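Stornside Football Development Project
Progress report to the Rutberg Fund
Prepared by Alina Vlad, project lead
Apr 8, 2026

1. Period covered

This report covers the second half of the grant period, from the start of the league season in September to the end of March. It follows the headings in the grant agreement. Spending is reported separately on the fund's own form.

2. Player registration and attendance

The project runs 14 youth teams across two sites, Stornside and Flurkcombe. Total recorded attendances at training for the period came to 1267. Attendance was steady until the clocks changed, then dropped at Flurkcombe, where the lights on the lower field were out of service for a month. Sessions moved to the school gym during that time and were cut to an hour.

Girls' registration is below target. We planned for four girls' teams and have three. The under-12 group had enough players to train but not enough to enter the league, and it has been playing friendlies against the Flurkcombe under-11s. We expect to enter a full team next season.

3. Coaching

Ten coaches were to complete the entry-level course by the end of the period. Eight have done so. The other two missed the practical day and are booked on the next one. Their course fees carry over at no extra cost.

All coaches now work from the same session plan: warm-up, passing drill, small-sided game, full game. Before this, each team had its own format and players who moved up an age group had to learn a new routine. The change was slow to take hold with the older teams, whose coaches preferred more time on set pieces. The plan now allows them 10 minutes for this at the end.
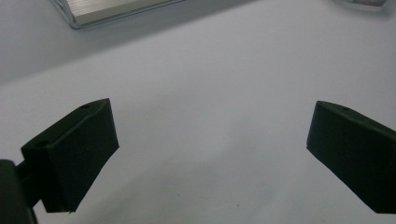

The goalkeeping sessions have not started on the scale we proposed. The grant pays for one specialist session per site every two weeks. At Stornside these have run as planned. At Flurkcombe they have been held once a month – the specialist coach covers both sites and cannot reach the second in time when Stornside has an evening match. We are looking for a second coach and have moved the Flurkcombe session to a morning slot as a stopgap.

4. Match results and discipline

Results are not a grant measure but are included at the fund's request. The Stornside under-16s finished second in their division and lost the cup semifinal on penalties. The Flurkcombe under-14s finished last, with one win. That team lost most of its older players to the age cutoff, and the coach has kept the younger group together for next season.

Yellow cards fell compared with last season at every age group except under-16. There were two red cards, both at under-16 and both for a second yellow. Both players served their bans.

5. Injury records

The old paper injury log has been replaced by the Radu record system. Each team manager enters injuries within a day of the match or session. Most entries so far are ankle and knee knocks needing up to a week of rest. Three managers were still handing in paper forms at the end of the period, and their entries were typed in later. Comparison with last season is unreliable, as the paper log was not filled in the same way by every team.
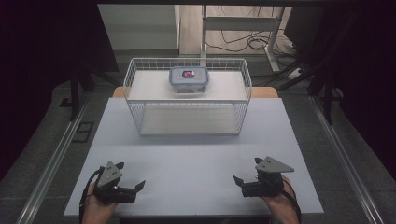
Match-day food was reviewed after parents raised it at the winter meeting. Away teams often arrive after a long drive, and the hut at Flurkcombe has no kitchen. Starting next season, each home team will bring cut fruit and sandwiches in clear plastic containers with lids, like the one with the light blue lid on top of the white wire basket, marked with the team name and a list of contents. The cost is small and will be met from club fees. No grant money is requested for it.

6. Risks

The main risk is the surface at Flurkcombe. The lower field drains poorly at the north end, and five home matches were called off in the period. The landowner has agreed to a survey but has not set a date. If work is needed, it should be done over the summer break, and the under-8 and under-10 teams would then share the Stornside field for their early matches.

The second risk is referee cover. Youth matches are refereed by local trainees, and several will leave for college before next season. A new intake is planned, but they will not be cleared to take matches alone for the opening weeks.

7. Work planned for the next period

– Enter the under-12 girls' team in the league.
– Complete the entry-level course for the two remaining coaches.
– Appoint a second goalkeeping coach, based at Flurkcombe.
– Move all teams to the Radu system and stop accepting paper forms.
– Obtain the drainage survey and send a copy to the fund.

No change to the grant total is requested. We ask for approval to move the unspent goalkeeping fees into the next period under the same budget line.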